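Ticket 522 – Right gripper closes short on clear objects
Project: Lobo (two-arm sorting, student robotics club)
Opened by: Mafalda Mota
Assigned to: Tala Haddad, Finbarr Daly
Status: Open, good progress

Mafalda Mota, Thu 24 May
The green tray is working great! The left arm goes to it every time and I'm really happy with the new approach path. The trouble is all on the right side. When the target is the clear safety glasses, the planner gets a position, the right arm goes there, and then the fingers close too early and the task ends with "no object held." Same glasses, same table, same config file. Swap in anything with a solid color and it grabs fine.

What I've checked so far:
Gripper open and close by hand from the console: OK
Force limit: set to 30, same as the left
Timeout: raised from 500 ms to 2000 ms, no change
Cables reseated on the right side: no change

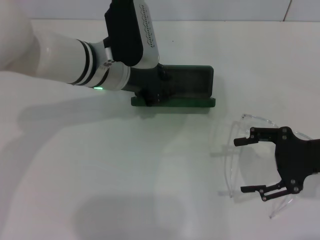

Left gripper at the green tray, right gripper at the safety glasses.

Tala Haddad
Ooh, I like this one. Can you look at the depth values for the glasses and not only the color mask? My guess is the camera looks straight through the lens and gives us the height of the table. Then the grasp point comes out lower than it should, the fingertips touch down, and the force check thinks it has hit something and stops.

Mafalda Mota
Just dumped them. You're right, the lens is full of holes! Where there is a value, it's table height. The temples are better but patchy, and the mask only picks up parts of them. So the "object" is a few scraps of outline and the planner does its best with those – kind of impressive that it gets as close as it does.

Finbarr Daly
Before we change the depth code, please rule out the wrist camera. We had a bad mount offset on that one back in November and it looked a lot like this. Send the right arm to its check pose, grab a still and see if the wall seam and the table line land where the calibration says they should.

Mafalda Mota
Good call, doing it now. I'm using the plain part of the wall so there's nothing else for the edge finder to grab onto. The seam should come out as one clean line and the bottom edge of the panels as another, and the script compares the angle between them with the saved one.

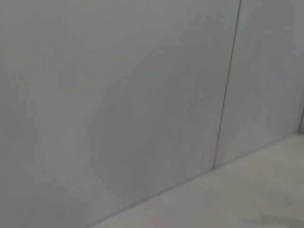 The script matched both lines on the first try and the angle is within the limit, so I'm calling the mount good. That leaves depth, and I'm pretty excited to try a fix. Plan is to ignore depth inside any mask tagged "clear" and use a fixed height for the glasses, measured with a ruler. Crude, but we can test it tonight.

Tala Haddad
Do it! Put the height in the object file, please, and keep it out of the planner – Valter will want to add his own clear parts later. Also log the force reading at the moment the fingers stop, so we can tell a table touch from a real grip.

Mafalda Mota
Branch is up, named clear-height. Force logging is in. Finbarr, can you review before I run it on the arm?

Finbarr Daly
Reading it now. One small thing: the fixed height is in millimeters and the planner wants meters. Fix that and go ahead.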